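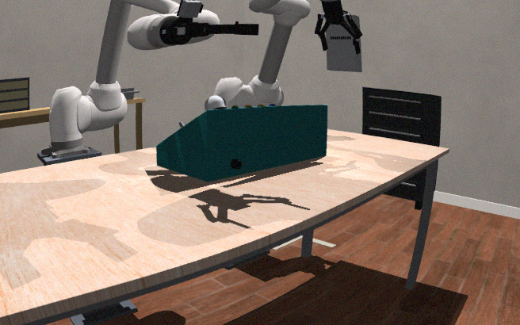 Two arms and the button console in our simulated workroom

About Adard

Adard gathers examples for robot learning. We started in June with one simulated room and a single task, and we now supply recordings to teams such as Caltari.

Each task is recorded 200 times. An operator guides the arms from start to finish, and the lighting and camera positions change between runs. Every run is then checked by 2 reviewers – failed attempts are kept, but labelled as such.

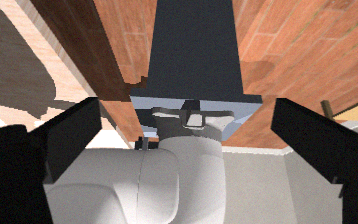
View between the fingers of a gripper, with a white arm beyond

Our office is in Hovbridge. New tasks are tried out in batches of 100 before full recording begins. To ask for one, use the contact form.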